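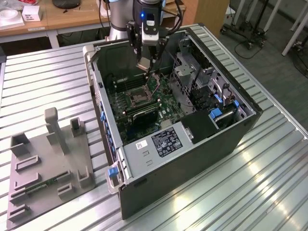 Kobina Bonsu asked us whether the arm learns the whole disassembly as one task or part by part.

Part by part. In the Huva method each component has its own short policy, and a planner selects the next one.

How many demonstrations do you use?
We recorded 100 for each component. With 20 the grasp was already good, but the release was not.

What is the result?
In July the arm completed 47 full runs without help at Carnbridge.

Does it need a force sensor?
No. The policy uses the wrist camera and the joint positions.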